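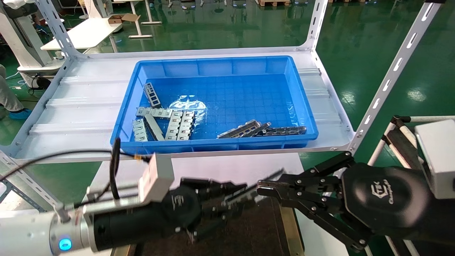

**Small firm, asked for a magazine photo shoot – do we pay our own way?**

*Oona Oksanen, 18/11/2018*

My business partner and I run Zundon, which is just the two of us plus 4 part-timers. A trade magazine called Carnine wants us in their "ones to watch" feature (there are 15 firms in it, I'm thrilled!) and they'd like us at a studio 11 days from now. The train and hotel for two come to £1,098. The email says nothing about who pays, and I feel a bit cheeky asking. Do I just book it? And what on earth do we wear? 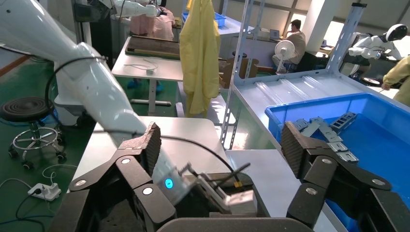

White arm and black gripper, fingers open.

**Urmila Kashyap**

Ask before you book anything! We did one of these in July and I was so flattered I paid for the lot, then met another founder in the make-up chair who'd had her train covered because she'd sent a two-line email. Mine would have said "Could you confirm what you cover for travel?" and that's all it needs. If they say no, offer to send your own portraits – plenty of editors will take them.

Clothes: plain colours, and bring a second top. I spilt coffee down mine before we'd even started. Also ask to see the wording they'll print about you, as ours had the company name spelt wrong.

**Esko Heiskanen**

wear what you normally wear to work

**Nestor Sebastian**

Agree with Urmila. I'd also check that they're not going to try and sell you an advert on the back of it. Ours did, the week after, and the chap rang me every morning.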